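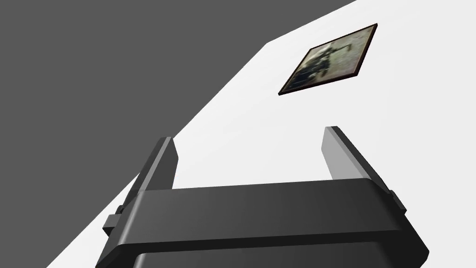

July, late, kitchen table

So the money talk finally happened today and my brain won't shut off, so I'm writing it all down before I forget who said what. Salma called us in right after lunch, me and Adel and Fidelina, and put the number on the whiteboard in big red marker. Eighty-four thousand. That's everything, for the arms, the mounts, the computer that runs them, the shipping, the training and whatever breaks in the first year. I had secretly been hoping for a hundred and something. Adel had too, I could tell, he did that thing of taking his glasses off and cleaning them for a full minute.

We've got three quotes now. Grinadar came in first and cheapest, but when Fidelina read the small print out loud it turned out grippers are extra, cables are extra, and the software license is $900 a month after the trial. Nine hundred! A month! She did it on her phone right there and over three years that eats up the whole difference and then some. Brikness is the fancy one, two arms on a torso, everything in one box with one phone number to call. I love it and we can't have it, at least not with the service plan. Drilla sits in the middle and takes 17 weeks to deliver, which puts us well into the fall, and Salma made a face at that like she'd bitten a lemon.

I spent the rest of the afternoon back in the simulator, which so far has cost us only my time (and my neck, I sit terribly). I've been going round and round on one arm or two. One arm would fit the budget with room to spare and we could finally get a decent set of spare fingers. Two arms would let us hold a bowl and wipe it, or open a jar, and those are the jobs the people upstairs keep asking for. I wrote both columns out on yellow paper and by four o'clock they were the same length, so that was no help at all.

Adel came by and leaned on my desk and asked why I was bothering with a room in there at all, couldn't I just test on a bare table. I said I want a window and chairs and clutter, I want it to feel like someplace a person would have coffee. If the thing can only cope with an empty bench then we're buying an 84 thousand dollar bench toy. He laughed, but he pulled up a chair and stayed for an hour, so I think I half won that one.

Things I need to ask all three before we sign anything – putting them here so I can't lose the sticky note again:

1. Are the grippers in the price, and what does one replacement finger cost? Grinadar wouldn't say on the phone. Not a great sign.

2. How long is the warranty, and does it start on the day it ships or the day we switch it on? Shabnam got burned by that at her last job and she's still mad.

3. Who pays if a part has to go back overseas? Soliman handled the freight for our old conveyor and the return trip cost more than the motor did.

4. Can two arms share one table from the same side without fighting over the middle? I want to send them my layout, the long table with the cup on it and the red chairs left and right, both grippers up and open, and get a real answer about reach.

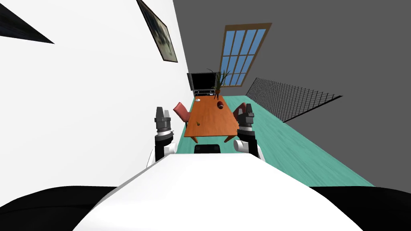
Later, can't sleep

Amr called at 11 from the airport, all fired up, because he's found a lab up north that's closing out a pair of arms, two years old, with stands. He thinks we could get both for less than one new one from Drilla. I went from tired to wide awake in a second! Then he mentioned the controllers aren't supported past next summer and I went right back to tired. Still, I told him to ask for the service records and the hours on each joint, and please not to promise anybody anything. He promises people things. I adore him but he does.

If the used pair checks out, we'd have money left for the safety scanner, and I wouldn't have to go beg Salma for it as a separate line. She told us again today that there are no separate lines this year. I did put a little cushion in the draft under "installation" and I'm pretty sure she'll find it by breakfast.

Fidelina wants to rent for three months before we buy a thing. I thought that was silly when she said it in the meeting, and now, lying here doing math on the ceiling, I'm not so sure. Renting would get us through the fall and we'd learn what we break. But rent is money gone, and I know how it goes around here, three months turns into a year because everyone's busy and the invoice is small enough to ignore.

Need to call Drilla first thing and push them on the 17 weeks. Also buy more coffee filters, we're down to two.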